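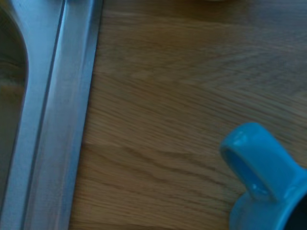 Photo: Zyanya Sandoval

Print | E-mail

8/18/21

So we're back on mugs! I thought we'd finished with mugs in April, but Sobia went through the old set and decided too many of the pickups start from the same spot with the handle facing the same way, and she's right (annoyingly). The arm had learned one mug move and was pretty proud of it.

The plan for Cirimo is 2000 new examples, all by the sink, all guided by hand. One of us drives the arm, the other moves the mug between tries and writes down anything odd. I like driving best. You get into a rhythm with it, come in over the wood, line up with the handle, close, lift, and then you look up and your coffee is cold and it's lunchtime.

The blue mug is my favorite to work with because the handle is nice and thick. Blue next to all that brown countertop is easy on the eyes too, at least mine. The sink is another story. Steel picks up every color in the room, and I want plenty of that in the set, so I've been asking Reece to leave the blinds wherever he finds them instead of fixing them for me.

My one rule this time is that bad grabs get kept. If I come in crooked and have to back off and try again, it goes in with a note. Keegan thinks that'll teach the thing to dither. Maybe! We're going to train it 2 ways, with my fumbles and without, and see who buys lunch.

Nearly 6 hours of driving so far and my thumb is sore. Bowls are next, and Catalina has already called dibs on those.

Print this post | E-mail this post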